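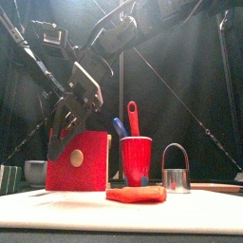 Lesia Horobets wrote to us after her first week with the Clakero to say that she had spent a whole evening descaling it when all it wanted was a rinse, and could we please put the rinsing part first. So we have moved it, with thanks, and you will find it at the top of this section.

4. Looking after the water tank

4.1 Rinsing before first use

The tank leaves Flustitz clean, but it has sat in a carton for a while and the first few cups may taste a little of packaging. It does no harm, though it isn't what you bought a coffee maker for!

1. Switch off at the wall and pull out the plug.
2. Lift the tank straight up by its handle. It can be stiff the first time, so hold the base with your other hand.
3. Fill with cold tap water to the upper line, swirl, and tip it away. Do this twice.
4. Refill to the upper line, push the tank down until it clicks, and plug in again.
5. Put a large jug under the spout, hold the brew button until the light blinks, and let the whole tankful run through without coffee.

Note: a few drops left under the tank are normal. Wipe them up with a dry cloth before you refit it.

4.2 When to descale

The amber light comes on after 127 brews. If your kettle furs up quickly, you live in a hard water area and may like to go sooner (we do ours after 50, Orkcombe water being what it is). Softer water will let you wait for the light.

1. Empty the tank and mix one sachet of descaler with cold water up to the lower line.
2. Hold both buttons together until the light turns green.
3. Leave it alone. It will stop and start, and grumble a bit, and then go quiet.
4. When the light goes out, rinse as in 4.1, steps 3 to 5.

Caution: never use vinegar. It attacks the seal, and a tired seal means a puddle on the worktop.

Caution: the water coming out is hot. Keep small hands well back, and don't move the jug until the machine has finished.

4.3 If the light stays on

Most often the tank has not clicked home, so lift it out and try again. Failing that, unplug for a minute and repeat 4.2 with fresh water. New seals are part number 637 and come with a folded fitting sheet.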